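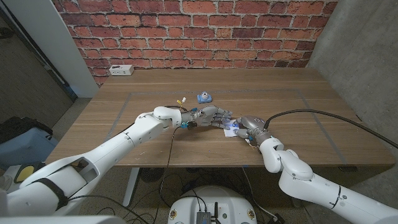
A small piece of white paper with a blue mark, on a wooden table.

Tips for small care homes: labels, kitchen and laundry

Most of these tips we collected in our house in Prurkbridge, where we have cooked and washed for residents already many years. Please take what is useful for you.

Clothes labels
Write the name with laundry pen on cotton tape and sew it on all four sides. Iron-on labels stay well in a wash of 40 degrees, but at 70 the corners begin to lift. For socks, use a mesh bag for each resident and close it before it goes in the machine.

Tea stains on cups
Put one spoon of baking soda in the cup, add a little warm water and leave it until the next morning. Rub with a soft cloth. Do not use steel wool – the scratches take the color even faster.

Thickened drinks
Always put the powder first in a dry glass, then the liquid, and stir with a fork. Wait the full time which is written on the can before you add more powder.

Bibs and aprons
Rinse tomato and carrot in cold water the same evening. We soak ours on Wednesday in a bucket with 51 grams of washing soda. The old Trovudden bucket with lid is good for this, any bucket with lid will do.

Squeaking bed wheels
Pull out the hair with tweezers first. Then one drop of oil on each side, and wipe the floor well after.

Fridge list
Hang the list inside the cupboard door – on the fridge it becomes wet and falls down. Change it on the first day of the month.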